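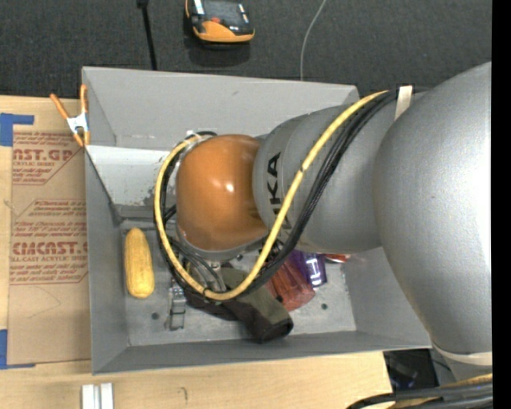 I bought the Skoltmont reusable strap set to deal with the cords in my garage and behind my desk, and I have been using it long enough now to have an opinion. I had been getting by with zip ties, twist ties off bread bags and, in one case, a shoelace. What I wanted was the plain kind of fix where a bundle is held in one spot and left to bend everywhere else, the way one yellow cable and a bunch of black ones are fastened with a beige strap near the top and then loop on down. One strap in the right place does more than six in the wrong ones, and I had been doing it with six.

Posted 5/15/18

What you get

The set is item 2481 and comes with 28 straps in three lengths. The short ones are good for phone chargers and lamp cords. The medium ones fit a power strip cord or a bundle of computer cables. The long ones are meant for extension cords and garden hose. All of them are hook and loop, with a slot at one end so the strap can be cinched around one cord and stay there when you open it. They come in black or tan. I got tan, mostly so I could find them on a dark garage floor.

There is a small zip bag to keep the spares in. The zipper on mine stuck the first day and has been fine since. No instructions in the box apart from a drawing on the back of the card, and the drawing shows the strap going through the slot the wrong way up. If you follow it, the fuzzy side ends up against the fuzzy side and nothing holds. Flip it over.

Behind the desk

I did the desk first. I have a monitor, a printer, a router and two lamps back there, and the cords had turned into a nest that collected dust. I unplugged everything, laid the cords out straight and put them back together in two bundles, power in one and everything else in the other. The medium straps were right for this. They close firmly but you can still slide a cord out without undoing the whole thing, and I had to do that twice when I found I had left the printer out.

My one complaint here is the width. The medium strap is wider than it needs to be, and on a thin bundle the edges stick out and catch on the carpet. The Chidiac straps I had years ago were narrower and lay flatter. They also lost their grip after one winter, so I would still pick these.

In the garage

The long straps are the reason to buy the set. I have a heavy outdoor extension cord that I coil over my elbow and hang on a nail. The long strap goes around the coil and holds it with no sagging. I leave the slotted end cinched on the cord near the plug so the strap does not wander off when I am using it in the yard.

Sawdust is a problem. The hook side picks it up and the grip gets weaker until you clean it. An old toothbrush clears it in a minute. Dog hair is worse and has to be picked out with a pin.

I tried two long straps on the garden hose and took them off again. The hose is stiff and springs open when the weather is cool, and the strap end peels back a little at a time. For hose I would get something with a buckle. Tridero makes one, though I have not used it.

How they have held up

I have pulled the one on the extension cord open and shut almost every day and the stitching at the slot is still tight. One of the short ones came with a loose thread that I trimmed with scissors, and it has not run. The tan shows dirt more than black would. I washed a couple in the sink with dish soap and they came out clean, but let them dry all the way before you put them back on a cord.

Price and where I got it

I paid $43 at Kevine for two sets, one for here and one for my sister's place. That is more than a big bag of zip ties. You do cut zip ties off and throw them away every time you move something, and I have nicked a lamp cord doing that, so I am fine with the price. Kevine only had tan on the shelf and said black had to be ordered.

Would I buy it again

Yes, for cords. I give it four stars out of five. I took one off for the wide medium straps and the bad drawing on the card. If they sold the long ones by themselves I would get those, as I still have a bag of short straps I have found no use for.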